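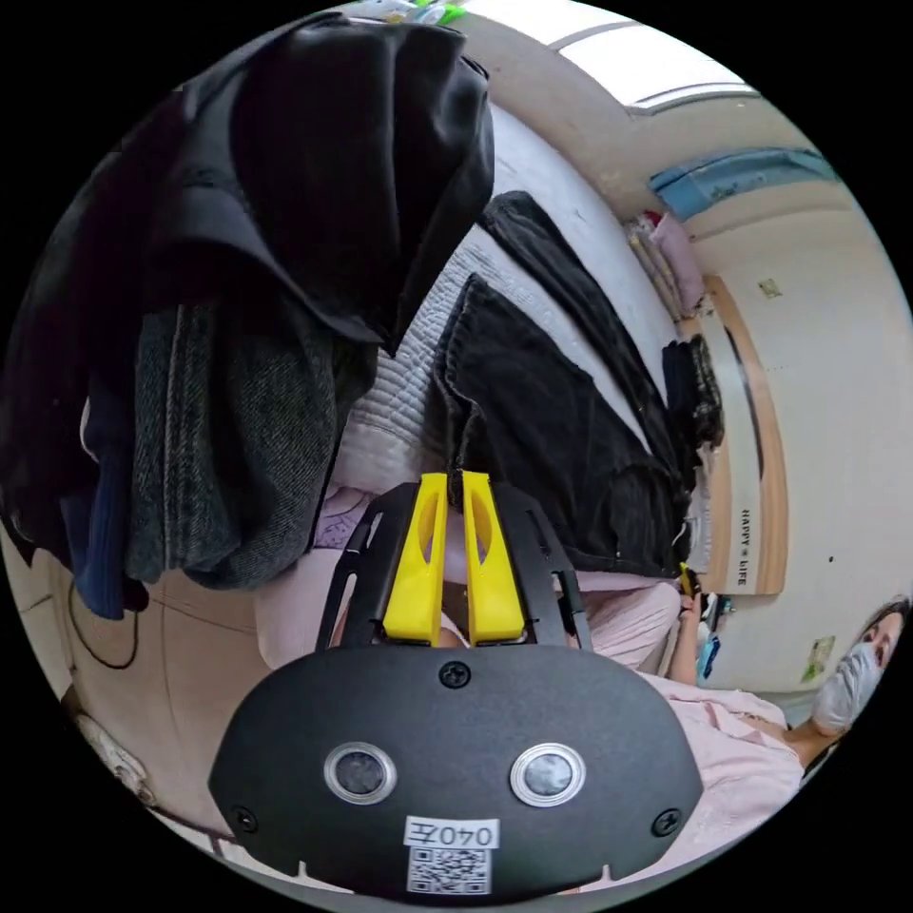
We found the squeeze bug!! The one that had our robot arm crushing socks and cooking its own gripper motor, and I am so happy I'm going to tell you the whole thing in far too many posts. The fault started in the hand-held grippers we record with, and the worst of them was unit 040左 (左 is left, so it's the left-hand one). Look at those two yellow fingers with the narrow gap between them and try telling me by eye whether it's the right narrow gap. I couldn't. Then look at the grey ribbed sweater hanging up on the left and keep it in mind, because knitwear is the villain of this thread.

Kolombridge workshop log
Jan 4, 2021

We use cookies to remember your settings. Accept / Manage choices

Quick background for new followers. The project is Imano, and it's about clothes: picking them up, moving them about, laying them flat, folding if we're feeling brave. A person does the job holding a gripper, we record it, and later a Nirinetti arm with matching fingers has a go at the same job.

Two numbers matter for every moment of a recording. Where the gripper is, and how far apart the fingers are. We have spent months worrying about the first one. Months! The second one we sort of trusted, since it comes from a little position sensor on the slide the fingers run along, and how wrong can a slide be?

So. First sign of trouble was a sock. The arm went down, got hold of it beautifully, lifted it and then didn't stop closing. The fingers were shut on the sock and the motor kept leaning on them. You could hear it, a sort of thin whine, like a mosquito in a biscuit tin.

I thought lovely, firm grip. Reader, it was too firm. It did it again on a pillowcase and then on a belt, and on the belt the motor got hot enough that the arm's own temperature cut-out tripped and the whole thing froze in mid-air holding a belt.

I want to be serious for one post. The cut-out did its job and no one was hurt, but my hand had been near those fingers a minute earlier, straightening the bed cover. A gripper that believes it still has some way to close will keep trying to close, and it doesn't care what's in the way. We stopped all arm runs there and then.

If you take one thing from the thread, take that. When a machine starts pushing harder than you asked, stop it before you start being curious. I'm terrible at this! I always want just one more go to see if it does it again. We put a bit of tape over the start button with NO written on it, and the tape was for me.

Suspect number one was the arm. We took the fingers off, ran the motor with nothing attached and it was perfect. Put the fingers back on, told it to go to fully closed, and it went to fully closed and sat there politely. Ran it 100 times, open and shut, open and shut. Not a single whine. I ate my lunch to the rhythm of it.

Suspect number two was Wibisono, our replay tool, the thing that turns a recording into moves for the arm. I wrote a fair chunk of Wibisono, so I was very keen for it to be innocent and also fairly sure it wasn't. Spent an evening feeding it made-up recordings where I knew every finger width. Every one came out right. I was almost disappointed.

Which left the recordings themselves. I pulled up the finger width for the sock and there it was, plain as anything: the line went below zero. NEGATIVE WIDTH. According to the recording, the fingers had closed and then carried on closing, through each other and out the other side.

Obviously they hadn't. But the arm was doing its level best to copy them! It got to shut, saw that the recording wanted more shut, and pushed. Poor thing was being completely obedient.

How do you get a width less than nothing? You start with the wrong zero. Each gripper sets its zero at the beginning of a session. You squeeze the trigger all the way, it notes where the fingers are and says "right, that's closed", and everything after that is measured from there.

So if the fingers aren't quite closed when it does that, every width for the rest of the session is too small. And if whatever was holding them open then shifts or squashes, the fingers go past the false zero and the numbers drop below it. Fine theory. What was holding them open, though?

Fluff. It was FLUFF. I took the cover off the slide on 040左 and there was a felted plug of lint at the closed end of the travel, packed in so tight that it kept the shape of the corner when I hooked it out. Grey on one side, black on the other. I have kept it. It lives in a jar.

I got properly excited about the jar and showed it to everyone in the building, including people who only came in to borrow the kettle.

Think about what these things do all day. They go into heaps of hanging clothes nose first. They pinch jumpers, they drag along quilts, they slide under waistbands. Corduroy sheds a bit. Knitwear sheds a lot. Fleece is a crime. And the slide has a gap along its top edge that is basically a letterbox for fibres.

Each time the fingers shut, a few strands get pushed to the end. Each time they open, the strands stay put. It's a lint press! We built a very good lint press by accident and then used it to decide where zero was.

The sneaky part is that lint is springy. Squeeze gently during set-up and the plug holds the fingers apart. Squeeze harder on a thick jacket later in the session and it gives. So the error wasn't even the same size from one minute to the next, and I couldn't just subtract a number and go home.

Next job was finding out how bad it was. We had 400 recordings in the batch meant for the arm. I wrote a little check that flags any session where the width drops below zero at any point, set it going and went to wash up.

337 flagged. I washed up the same mug again while I thought about that.

Not all of them were dreadful. In lots of them it only dips under for a blink. But a dip is enough to show that the zero was false, and once that's gone I don't trust the rest of the widths in the session either. They're all out of the batch until they've been looked at.

Can they be saved? A good many, I think! Plenty of them have a spot where the person shuts the fingers hard on nothing at all, just out of habit between one garment and the next. That gives us a true zero to measure from, at least for that stretch. I've mended 12 this way so far and compared each with the camera view, and the fingers meet when the numbers say they meet. Very satisfying to watch.

The rest will be recorded again, which means more clothes, and we don't mind. Recording days are good fun once you've got your eye in and stopped wearing your own best jumper.

Now the fixes. The first one is boring and is a brush. Cover off, brush along the slide, cover on, before every session. It takes less time than finding the brush.

The second is the set-up check. You now close the fingers three times, once softly, once normally, once as hard as you can, and the gripper has to get the same answer every time. If the soft one and the hard one disagree it refuses to record and beeps at you. I chose the beep. I've been asked to choose a different beep.

Third one is my favourite. We've cut a small slot in the closed end of the slide so the fibres get pushed out of the gripper and don't pile up inside it. After a session with the worst fleece in the building there was a tiny grey caterpillar hanging out of the slot and nothing whatever behind it. I cheered. Out loud, on my own.

Fourth is on the arm, and we should have had it from the start. Wibisono won't send a width below zero any more, whatever the recording asks for. And the arm has a limit on how hard it may push once the fingers stop moving, well under where the motor gets warm. Even if every recording we ever make is nonsense, it can't lean on things like that again.

We tested that last bit with the old bad sock recording, with the NO tape ceremonially peeled off and everyone standing well back. Arm went down, picked up the sock, shut, stopped. Silence. Not a mosquito to be heard. Then the belt. Same again! It held the belt, moved it across and put it down.

Still open: the right-hand units. They've got fluff in them too but much less, and I don't know why. My guess is that people steady the garment with one hand and pull with the other, so the left does more of the dragging. If you work with paired grippers and have seen one side clog faster, please tell me, I'd love to compare.

Also still open: what happens with the lint when it's damp. We haven't tried towels straight from the wash. I'm a bit scared of towels.

If you've got anything with a slide in it that goes near fabric, take the cover off tonight and have a look at the closed end. Send me a picture of what you find. I've got more jars.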